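Is the Plever simulator pack worth it before buying a real arm?

Asked by tinbath_rob
Tags: robot arms, simulation, Plever, beginners
1,527 views

I run a small packing workshop (me and one other person) and we'd love to have an arm doing some of the dull sorting. Before spending proper money I've been looking at the Plever bench pack, the one where you build your table on screen and try jobs out with a simulated arm. It's 156 for a year on the single seat. The trial only gives you 10 saved layouts and I've used them all up already, mostly making a mess.

What I'd like to know from anyone who has paid for it: does what you learn carry over to a real bench? And can an ordinary person get on with it? I can follow instructions but I don't write code.

3 answers

Answer from Musyoka Massawe
Accepted by the asker

Yes, and I say that as someone who has had the full version since January and still opens it most evenings!

The bit I love is how quickly you can move things about. Our job is small boxes and trays, so I began with a plain table and a mat, put the arm at one end and then kept shuffling everything until the arm stopped tying itself in knots. On a real bench each of those changes would have meant spanners. On screen you drag a tray over, press run, and see what you get (usually something daft the first few times).

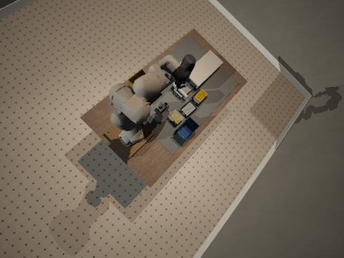
Leave more room near the base than you think you need. Arms are awkward close in, with the elbow folding up and sticking out, and a bin that looks perfectly handy there can be a pain to get into. I keep anything that gets picked often in the middle of the mat and use the far end for flat stuff that hardly moves. Also turn your boxes a few degrees between runs. If you only ever test with everything lined up neatly, your real bench will catch you out, as mine did.

On carrying over: reach and layout, very well. My positions needed a bit of nudging but the order of the job stayed the same. Grip is another matter. The simulated fingers are far too forgiving, and a shiny lid that behaved beautifully on screen slid straight out when we tried it for real. There's a friction setting under Materials, third tab, and I'd turn it down a good way from where it starts.

No code needed for pick and place. You click where it should pick up, click where it should put down, and set the height. You do need code (or a patient friend) for anything that depends on a sensor. I got through the guide over a weekend. The chapter on saving your own parts is muddled, so skip it and use the Georgiev videos, which are free and much clearer.

Answer from posh_spanner

Agree with most of the above. Check your computer first though. Mine is old and with shadows switched on it crawled. Shadows off, fine.

I had the Prostia one before this and it looks nicer but you can't bring your own table sizes in unless you pay another 200, so I went back to Plever. No regrets so far.

Answer from kettle9

never used plever but Posness do a hire scheme for real arms, might be worth ringing them? not sure if they still do it

Comments

tinbath_rob: Brilliant, thank you all. The friction thing explains a lot, mine was picking up everything first time and I was feeling very clever. Does the single seat let you put it on two machines? I'd want it at home as well.

Musyoka Massawe: It does, only one open at once though. Sign out properly on the first or it sulks for an hour.

tinbath_rob: Perfect. Bought it this morning.

Last edited 2020-06-09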